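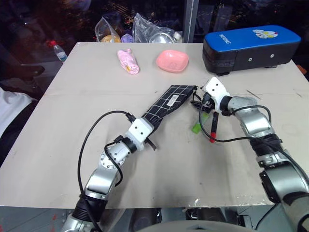 **Nilmini Saha**

Plesum has a new assembly ordinance, and if you plan to stand on a sidewalk with friends and hold an opinion, you'll want to read it before November. It is 888 lines long. The old one fit on the back of a parking notice, and the town somehow got through several decades of marches, vigils and one very long argument over the bus station without anybody asking for more.

The short version: any "expressive gathering" of more than 12 people on public ground now needs a permit. You apply 65 days ahead. You pay a fee of up to $180, set by the clerk's office according to "anticipated impact," a phrase the ordinance uses nine times and defines zero times. Then you wait for a letter telling you whether you may be upset, and on which side of the street.

Sixty-five days is a long time in the life of a grievance. Had the rule been in force last spring, the people who turned out the evening after the school board pulled its interpreters would have been cleared to object well into summer vacation. The interpreters were back within the week, by the way. I mention it because the ordinance's preamble says that sudden gatherings "seldom contribute to a productive outcome."

There is an exception for "spontaneous response to unforeseen events," and the town attorney brought it up at the hearing as though it settled things. Read section 14. To qualify, you have to notify the clerk in writing during business hours, and the clerk has to agree that the event was unforeseen. If the clerk foresaw it, you're out of luck. Weddings, farmers' markets, parades "of a traditional nature" and lines outside stores are exempt altogether. A crowd waiting for a shoe sale is commerce. The same crowd holding signs about rent is an anticipated impact.

Applications go through an online system built by Bruvon, a contractor whose other work for the town is the dog license page. I tried it. It wants a name, a home address, a phone number and a "secondary responsible person," and it won't let you move on until you've picked a category for your message. The choices are Community, Faith, Labor, Political and Other. Choose Other and a box opens that holds about a sentence. The page does not say who reads these, how long they're kept or whether the police get a copy. We've filed a records request on all three points, which the town has acknowledged with a form letter thanking us for our interest in dog licenses.

Kusteo's position is pretty simple. A town can ask for notice when a march will close a road. It can keep the hospital entrance clear, and it can make rules about amplifiers at midnight. What it can't do is price a protest by guessing how annoying it will be, or let one official decide without any written standard. Courts have been saying so for a good long while. Our letter to the council lays out the cases, and Rahel Bachmann has put together a two-page summary for people who have jobs.

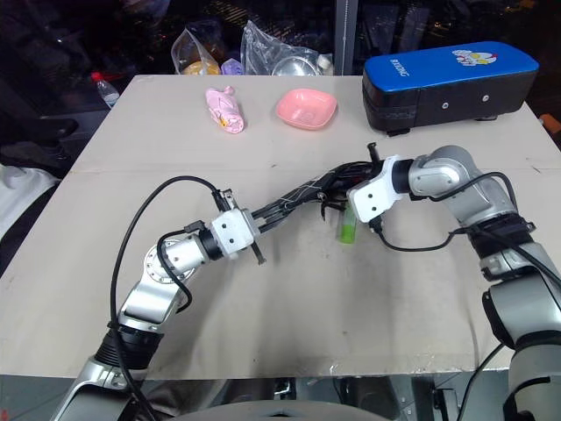
Vinzenz Hämmerli thinks we're making too much of it. He wrote after last month's item to say that a permit is a piece of paper, that he has filled out worse to put up a fence, and that any group able to print matching T-shirts can surely manage a form. He also asked why we never complain about noise.

Fair enough on the fence. But the fence office has to give its reasons when it says no, and there's a board that hears appeals. Under the new ordinance an appeal goes back to the same clerk, who has 30 days to think about it. As for noise, we did complain once, on behalf of some church bells, and lost.

The council takes a final vote at its next regular session, upstairs at Brunner Hall, at 7 p.m. Sign up to speak by 6:30 at the table outside the door. You get two minutes, and the timer is strict, so put your main point first and your thank-yous last. Written comments count too and can be left with the front desk. If you've ever been turned away, moved along or billed for a gathering in Plesum, please tell us, even if it was years ago. Dates and letters help a lot. Ferdinand Lanz is collecting these and will call you back.

If you're coming as a group, the hall steps are public ground. We suggest arriving in twelves.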